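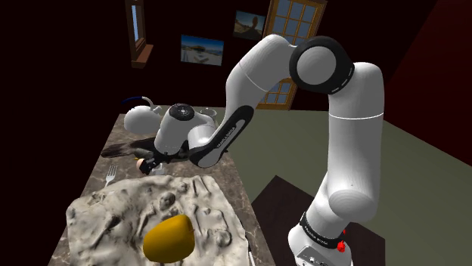

Sim says success, contact log says otherwise

tallgrass_ed
We run tabletop pick tasks in simulation on a Franka arm, with clutter on a marble counter. On 22nd June I went back through a batch of 20 episodes that the Tostix scorer had marked as passed. In 4 of them the fingertips went into the counter on the way down, and the scorer never blinked. Force limit was set. No stop, no warning, green check mark. Has anyone else seen this?

mbrandt
Which build? The February one had a bug where the force limit was read once at load and then ignored. Fixed in 202.

tallgrass_ed
I'm on 202. I read that release note too, and I don't believe it.

Liya Gebreyes
Before you blame the scorer, check your collision shapes. If that fossil slab came in as one big convex hull, your contact points are junk anyway. Everything lying on it or near it will be off.

tallgrass_ed
Checked. The slab is a problem, sure, but these contacts are with the counter, and the counter is a plain box. The fork isn't touched in any of the four. Same controller, same limit, and the arm just keeps pushing.

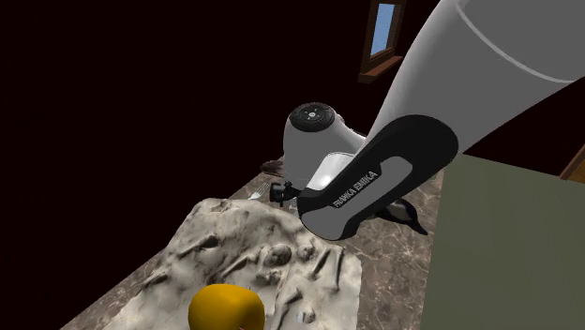 mbrandt says the limit only counts if the contact lasts longer than one control step, so a short spike gets thrown out as noise and there's nothing to fix.

tallgrass_ed
It's not a short spike. The longest one runs 19 steps. I can post the log.

mbrandt
Post it then. I still think you're making a lot out of a sim artifact. No metal got bent.

Liya Gebreyes
I don't agree with that. People take these pass rates and use them to decide what goes on a real arm. We did it at Histeck with a policy that had a lovely score, and it leaned on the table until the arm's own protection cut in. Cost us a set of fingers.

kv_uddin
Vendor demo sets have the same issue. The Venum one only checks where the object ends up. You could drag the gripper through the counter the whole way and still pass – I tried it.

mbrandt
Fine, but that's a scoring choice, not a fault.

tallgrass_ed
If I set a limit and the thing ignores it, I call that a fault. Log is attached, the contact force is in the sixth column. I've turned the scorer off and I'm going by raw contacts until somebody can show me the limit working.

Liya Gebreyes
Looking at it now. Are you reading force at the fingers or at the wrist? Your header says wrist.

tallgrass_ed
Fingers. The header is wrong, I'll upload it again tonight.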